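Enside Workshop, Unit 3 - Interior Gallery

The floor area is 3,822 square feet. Survey by Vivek Bhatia, captions by Wendell Villanueva.
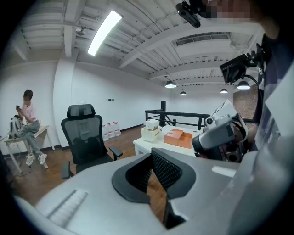
Ceiling, general view. White corrugated panels on white steel beams, left exposed. Fluorescent tube lit.

Notes on the ceiling

The ceiling stays open in the main room. Sollamico quoted for a suspended grid, which would have cost 2 inches of clearance at the loading door, and the quote was declined.

Lighting: the tubes stay for now. Replacement with LED fittings is priced but not scheduled.

Ventilation: the slatted opening in the ceiling is on the list for cleaning. Athanasiadis holds the service contract.

Paint: white throughout, two coats on walls and beams. Touch-up paint is on the bottom shelf of the store - please write the date on the lid after opening.

Load: nothing over 160 pounds is to be hung from a single beam without asking Wendell first.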